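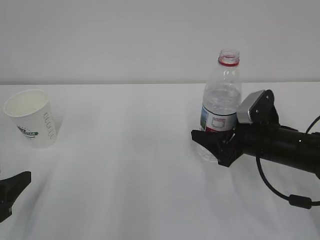

Paper cup and clear plastic bottle on the white Tonby top.

Tonby table top, white

Tonby is a plain white table top for places where people drink, pour, taste and put things down all day. We sell it to coffee corners, small offices, tasting rooms and school canteens, and also to families who want a clean surface near the kitchen window. It has no pattern and no printed line. A paper cup, a water bottle, a spoon, a few crumbs: you see everything that is on it, and so you see also what has to be wiped.

The top is sold alone or with the Fan legs. It is made in our workshop at Fandinano and it leaves the workshop already finished, so you don't need to oil it or paint it at home.

The surface

The white of Tonby is a little cold, with a very light touch of blue in it. Next to a wall painted in a warm white, the difference can be noticed. Some customers like this and some do not, and for this reason we send a free sample piece before the order if you ask for it. Please look at the sample in the morning and again in the evening with the lamp on. The same white looks different in the two moments.

The finish is matte. We tried a glossy one two years ago and we stopped it, as the ceiling lamps were reflected in it and people at the table found this tiring. The matte finish shows fewer fingerprints, but it holds a coffee ring a bit longer if you leave it overnight. With warm water and a drop of dish soap the ring goes away. For old rings, put a wet cloth on the place, wait 5 minutes and wipe again.

The edge is straight, with the corners slightly rounded. A sharp corner at the height of a child's forehead is not a good idea, and we do not make it even on request.

What stands well on it

Light things are the most difficult for a table. A full mug stands anywhere, but an empty paper cup falls as soon as somebody bumps the leg or opens the window. The finish of Tonby has a fine grain that you can feel with the finger. It gives a little hold to the bottom of a cup or a bottle. It will not keep a cup standing in strong wind, so for a terrace please look at our Emeck tops, which have a raised border.

Open bottles are the second thing customers ask us about. If a bottle of water without its cap is knocked over, the water spreads on a flat top and runs to the nearest edge. Tonby has no groove to stop it. The material itself does not suffer from the water, but your papers will. In offices we suggest to keep the drinks at one end of the table and the laptops at the other end.

Do not put a pan on it directly from the stove. Tea and coffee in a normal cup are fine. A teapot is better on a mat.

Cleaning

For every day: a soft cloth, warm water, a little dish soap. Dry it after, or you will have pale marks where the drops were.

For ink from a pen or a receipt: rubbing alcohol on a cloth, only on the spot, then water. Till receipts leave a gray shadow when they become wet under a cup, and this is the stain that our customers write to us about most often.

For red wine and berry juice: wipe immediately. If it is already dry, use a paste of baking soda and water and do not rub hard.

Please do not use: steel wool, powder cleaners with sand, bleach, wax polish. Wax makes the surface shiny in some places and it is very difficult to take it off again.

Delivery and mounting

The top comes in a flat carton with cardboard corners. We ask that two persons carry it, as it is long and it bends the wrists of one person alone. In the carton there are also 8 screws for the legs, a small key and one page of instructions with drawings.

If you ordered the Fan legs, put the top on a blanket with the white side down and screw the legs by hand first. Use the key only when all of them are in place. When the table is on its feet, turn the round foot under each leg until it does not rock anymore. Old floors need more patience here.

The holes are already made for the Fan legs only. With legs from another maker you must drill yourself, and then we cannot take the top back.

Orders placed before the end of May are delivered with the old packaging, which has plastic film inside. After this the film is replaced by paper. The top is the same.

Returns and repairs

You can return a Tonby top if it was not mounted and the carton is complete. A scratch can be repaired in most cases. Send us a photo taken in daylight from the side, so that the depth can be seen, and write how long the scratch is. Small ones can be treated at home with the repair stick (sold separately, white, one size). For deep ones the top has to come back to the workshop, and we agree with you on the price before we start.

From customers

"We have it in the break room, next to the water and the paper cups. I was worried about the white, but it is easier to keep clean than the dark one we had before. I would like a longer version." Noemi Martinelli

"Good table. The cold tone was a surprise to me, so take the sample. Mounting was quick, the instructions could be printed larger." Nicanor Serrano

A longer version is in preparation. Write to us if you want to receive the measures when they are ready.

Goes together with

Fan legs, white or black
Emeck top with raised border, for outside
Repair stick, white
Felt feet for wooden floors

Page updated 09/11/2024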